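Notebook, fernery and propagation bench
Monday, a bit after three in the afternoon

Back at the bench after the rain and I want to get this down while it's fresh, because last time I left it until the next morning and then couldn't read half my own labels. This is the spore sowing for the soft tree ferns, the batch that came in from Brendness wrapped in newspaper. The fronds had been drying in their paper on top of the filing cabinet, and when I opened the first fold there was a lovely brown dust all down the crease. Very pleased with that! The second packet was mostly empty cases and chaff, so whoever picked it was probably a bit late, and I've kept it separate.

I sieved everything through the fine mesh twice and then did the tilting trick on a sheet of white paper, where the chaff slides off and the spore hangs on. It takes patience and you mustn't breathe on it. I got through 372 mg of clean spore, which is far more than we need, and the rest has gone in the fridge in a folded paper packet inside the jar with the silica.
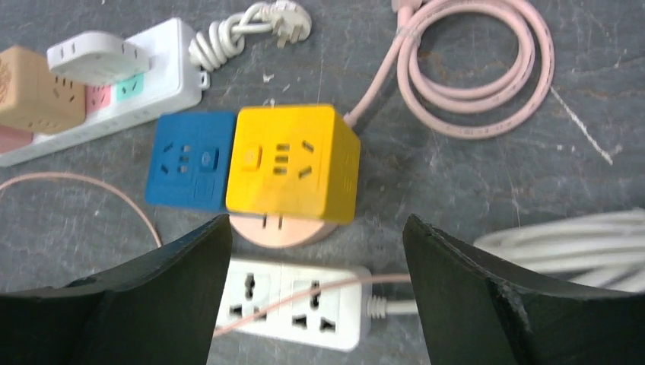 The mix is the same as the autumn batch, sieved peat-free with a good handful of fine perlite, scalded with boiling water and left to cool under cling film. I did wonder about going back to the crumbled brick that the old Birnon notes swear by, and I may yet do one tub that way for my own curiosity. Those notes are a treasure, by the way, if anyone hasn't read them. They go on and on about rainwater, and I think they're right. Our tap water leaves a white bloom on the surface by week six or so and the moss seems to love it.

Four tubs sown, lids on, labelled on the side and on the lid (lids wander). Tub 4 is the doubtful packet. I sowed all of them thinner than I wanted to, remembering the green carpet we had last time, when the prothalli were so crowded that they stood up on edge and sulked. You tap the paper, you see nothing land, you want to tap it again - don't.
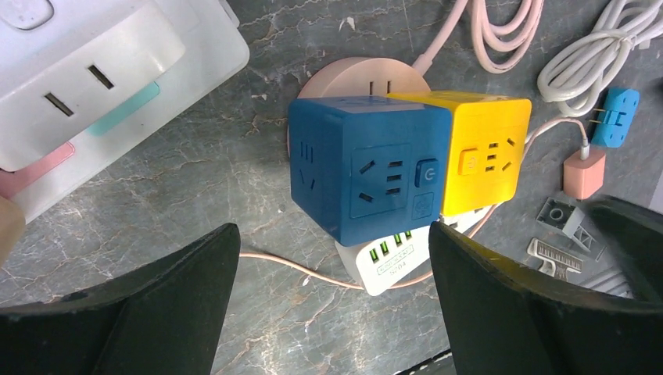 Jinditz wrote back about the crowding and reckons we should prick out in little clumps much earlier, as soon as the hearts are big enough to see without the lens, and keep flooding them from above with a fine mist so the sperm have something to swim in. They lost most of a tray by watering only from below. Well, that's us as well, I'm afraid, and it would explain why the autumn tubs have sat there looking healthy and producing hardly any fronds. I've misted all the autumn ones this afternoon with cooled boiled rainwater and I'll do it again midweek.

While I was at it I had a look over the bigger plants in the shade house. The three largest have each got a crozier on the move, thick as my thumb and covered in that golden-brown fur which I can never walk past without touching. The colour of the hairs has been a real help in sorting out the muddled pots on the lower shelf. Two that came to us as the one species are clearly different things once you put the stipe bases side by side, with one soft and pale and the other coarse and nearly black.

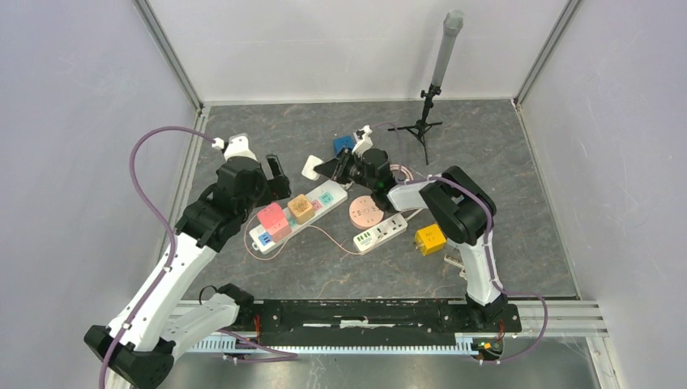

Fern Propagation Group - Shared Notebook

Light levels next. I took the meter round at noon, and under the double shadecloth the sowing shelf was reading some 2000 lux, which I'm happy with. The end nearest the door is brighter and it shows, as the older tubs there have yellowed a little at the rim. I've shuffled them along and put the begonias in the bright spot, where they can do as they please. If you move anything back, please write it down, because I'm trying to keep the autumn tubs in one place until they're ready to pot on.

The El Sherbiny tubs have fungus gnats again. Not many, but once you've seen one you start seeing them everywhere. I've taken the lids off only long enough to mist and put yellow sticky cards along the back of the shelf. 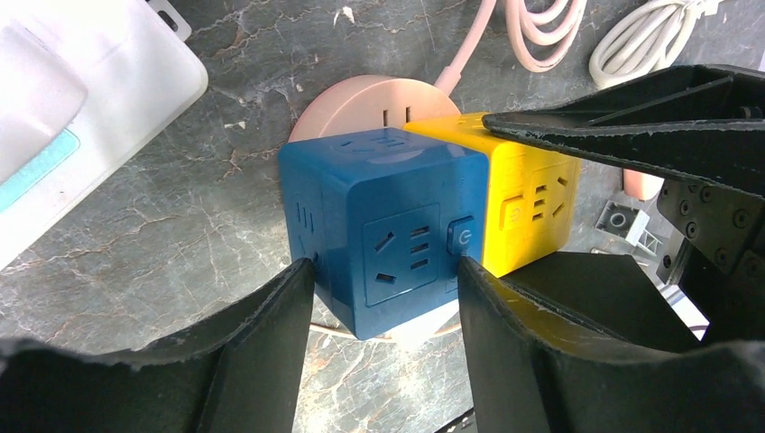 Potting on can wait until the nights warm up. The sporelings from two years ago are filling their tubes nicely and could go up a size, into the open bark mix with a bit of charcoal through it, and I'd sooner do them all in one go with a flask of tea and the radio. We're short of tubes and nearly out of the coarse bark. Also need more labels, the pencil kind, and a new rose for the small watering can.

Check tub 4 for mould on Friday.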